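A morning at the Rillanlow open day
September
By Davina Hepburn

I went to Rillanlow with a notebook full of prices and came home with most of them crossed out. We're hoping to put a two-armed robot on our packing tables next year, for small mixed orders, and Gemma Monti in our office had asked me to find out what it would really cost us. What a good morning it was!

Ryan Nuttall met our group at 8 and took us straight onto the floor, no slides, which I liked very much. He kept coming back to one thing: the arms are the part everyone budgets for, and everything else is what they end up paying for. Grippers wear. Cables need somewhere to hang. Then there's the table, the lights, spare fingers, and the hours someone spends showing the machine what you want done with each item. At Rillanlow they put aside 700 pounds a year per station for worn parts and 800 for the table and fittings at the start. I had written down nothing at all for either.

Tia Haslam runs the sorting stations and was wonderful to listen to. Her items are ordinary on purpose — pouches, staplers, bits of clothing — and her bins are cheap white baskets with holes in the sides. She told us to choose containers before choosing grippers, and to buy twice as many as we think we need, all from the same batch. A basket a few millimetres wider can throw out a week of setting up. They tried the Clavia fingers first and moved to Irura ones, mainly for the delivery times on spares. 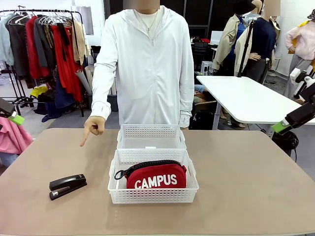
The question I most wanted answered was about people. Sheila Nuttall, who does the planning, said to budget for a person at each station for the first 8 weeks, full days, and to be pleased if you need fewer. She also said to rent before buying if the supplier will let you. Nwankwo will do three months, with part of the rent coming off the price, and I've already asked them for a quote.

I still have to measure our doorway and find out whether the back wall has enough sockets. Gemma has the new sheet, with a lot more rows in it.

Recent reports
Two days at the packaging fair
Visiting a second-hand conveyor dealer
Our shelving, one year on
What we asked before leasing a forklift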